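# When a Gripper Squeezes Too Hard

A gripper is the part of a robot that takes hold of things. Some grippers are fixed to an arm. Others are held by a person, who shows the robot how a task should be done. In November, the workshop at Pristdale was teaching a system named Akia to work at a table laid with kitchen things, and a fault was found. 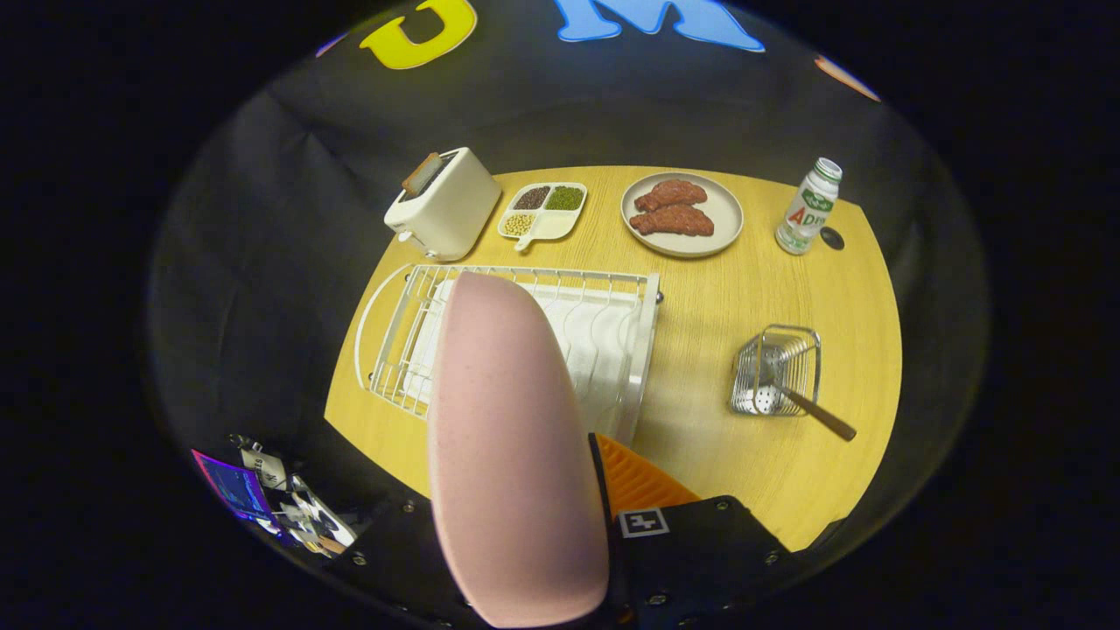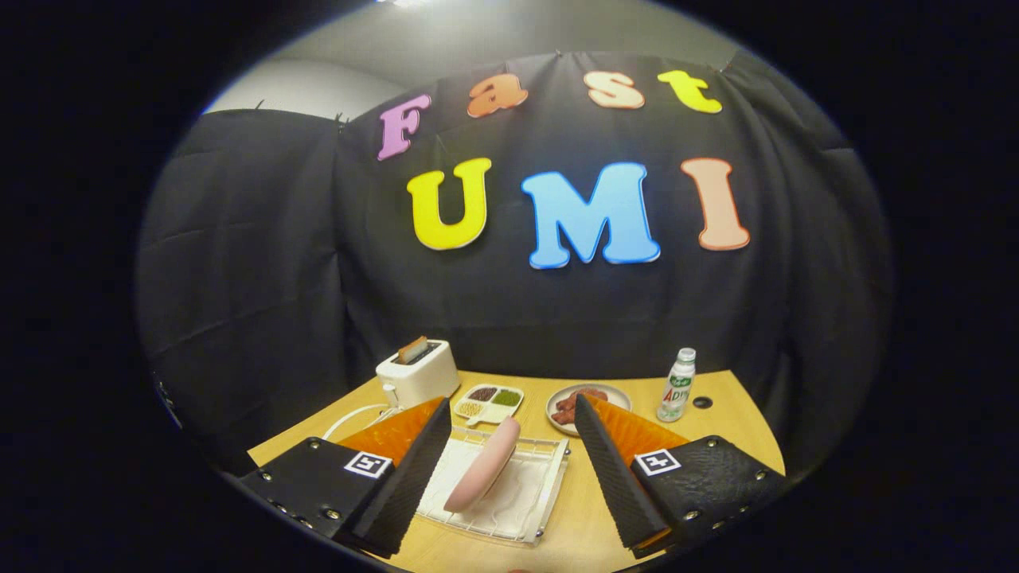

Dong-hyun Yeon asked why the machine could not simply feel that it was pressing too hard, as a hand would. The answer is that a machine can only feel if it has been given a sensor, and the sensor has to tell the truth.

## What went wrong

Akia's force sensor gives a number each time the fingers close. The safe limit had been set at 615. During one test the sensor stuck at 19, a very low reading. The program took this to mean that the fingers were hardly touching anything, so it went on closing them. A plastic cup cracked.

A person at the bench pressed the stop button, and the motor was switched off. No one was hurt.

## How it was put right

The sensor's cable had worked loose inside its plug. It was replaced, and a new rule was added to the program: if the fingers are moving but the number stays the same, the machine must stop and wait for help.

The repaired gripper was then closed and opened 1558 times – first on soft foam, later on cups – before lessons began again.

## Keeping safe near a gripper

- Keep fingers, hair and sleeves away from the moving parts.
- Find out where the stop button is before the machine is switched on.
- If something sounds or looks wrong, tell an adult at once.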